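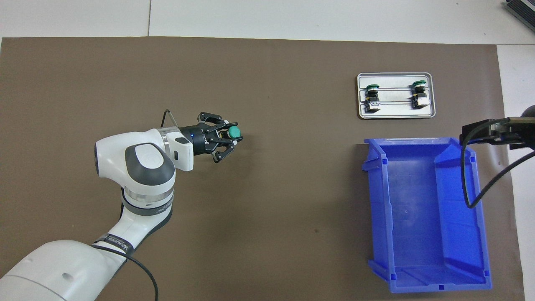

6 min read

Uncombe Household Repairs Log

Version 2, last updated 2018-09-11
Maintained by Raghda Zoubi

What this is

A plain table of small repairs brought to the monthly mending table in Uncombe, with what the item was, what was wrong with it, and what was done. There are 222 rows. Each row is one item on one visit. If a toaster came back a second time it has a second row, and the two are linked by the item code.

The log was kept on paper cards first and typed up afterwards. The cards are in a box at my house and I can check a row against its card if you ask.

Files

repairs.csv - the main table
parts.csv - parts fitted, one line per part
codes.txt - the list of fault codes and what they mean
changes.txt - what changed between versions

All files are plain text in UTF-8. Fields are split by commas, and any field with a comma inside it is in double quotes. Lunico, the spreadsheet program I typed the cards into, writes an empty field as two commas with nothing between them. I left that as it was. An empty field means the card was blank. It does not mean zero or no.

Columns in repairs.csv

row_id - a number, never reused
item_code - a short code for the item, the same on every visit
item_type - kettle, lamp, coat, chair and so on, in lower case
material - only filled in for clothes and furniture
age_years - as told to us by the owner, whole years
fault_code - see codes.txt
fault_text - the words on the card, spelling corrected
outcome - fixed, part fixed, not fixed, advice only
minutes - time at the table, taken from the start and end times on the card
notes - anything else

Owners' names and addresses were never typed in. In a few cases the notes mentioned a street or a relative, and I took those words out and put [removed] in their place.

How the faults were coded

I read each card and picked the code that fitted best. Where two faults were written down, the first one got the code and the second went into notes. For example, a lamp with a loose plug and a torn shade is coded as a plug fault. This makes torn shades look rarer than they are.

The code list came from an older one used by the Harb sewing group, with electrical faults added at the end. That is why the clothing codes are finer than the rest. There are separate codes for a zip with a broken slider and a zip with missing teeth, but only one code for any kind of motor.

Known problems

Ages are rough. People tend to say 20 years when they mean a long time, and there is a clear pile of rows at that value. Please don't read much into it.

The minutes column is missing for most of the August session. The clock was in the other room and the times were not written down. I have not tried to fill them in.

"Fixed" means it worked when it left the table. We did not follow up, so a repair that failed a week later still counts as fixed unless the item came back.

Kettles and irons were turned away if the casing was cracked. They are in the table as advice only, which pulls down the share of electrical items fixed. Leave those rows out if you want to compare electrical items with clothes.

Vestivance is written in the notes on several coats. It is the name on the label and was copied from the card. It was not recorded for every coat, so it can't be used to compare makes.

Changes since version 1

- Six rows removed. They were the same cards typed twice.
- "Partly fixed" and "part fixed" are now both "part fixed".
- parts.csv added. Before this the parts were in the notes column.
- Item codes for chairs redone - a set of chairs used to share one code, and now each chair has its own.

Using the data

You may copy, share and change these files for any purpose. Please name the Uncombe Household Repairs Log and give the version number. If you find a mistake, send me the row_id and what you think it should say. Corrections go into the next version and are listed in changes.txt.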